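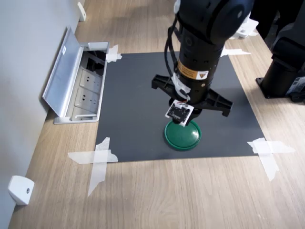 How I Finally Got My Lids Under Control

Last updated June 7, 2021
3 min read

I own way too many lids. Jar lids, pot lids, the lids to containers that left this house years ago with somebody's leftovers in them. For the longest time they all lived in one deep drawer, and every night after dinner I'd stand there pawing through it while the soup got cold. So I set aside an afternoon and sorted the whole mess, and it's stayed sorted, which for me is a small miracle!

What you'll need: a dark mat or towel, some tape, a marker, a ruler, and a bin or two. That's it. I spent nothing.

Step 1: Get everything out

Everything. Check the dishwasher, the fridge, and the box in the garage (I found a whole stack in ours). Dump it all on the floor or the biggest table you've got.

Step 2: Lay down a mat

I like a plain dark gray one. Colored lids really pop against it, and a green one is so much easier to size up there than in a jumbled drawer. If your floor is slick, tape the corners. I use long strips crossed over each other, and I don't worry about how it looks. Try the tape on a hidden spot first if you have a wood floor, and peel it up slowly when you're done.

Step 3: One lid at a time

Put a single lid in the middle of the mat and find its partner. Press it on, all the way around the rim. If it fits, the pair goes to the left. If you've tried every likely container and still nothing, it goes to the right. Don't start a maybe pile. I did, and it was bigger than the other two put together.

Feel along the raised rim while you're at it. Cracks hide there. Anything cracked or badly warped gets tossed.

Step 4: Measure and mark

Measure straight across the widest part and write the number on a bit of tape, then stick the same number on the bottom of the container. My friend Lama Fakhoury uses colored dots for this and swears by them, but I can never remember what blue means.

Step 5: Put them away standing up

Lids go on edge in a shallow bin, biggest at the back, like records. Containers nest next to them. I tried stacking the lids flat the first time and was digging again within a week.

About the orphans: give them until September, then let them go. I kept one nice round one as a saucer for a leaky plant pot (the kind with a bit of a dip in the middle is perfect), and another is under the dish sponge.

Related
Fixing a Sticky Drawer With a Candle Stub
What I Keep in My Pantry Bins
Getting Tape Residue Off Wood
The 60-Minute Cupboard Clear-Out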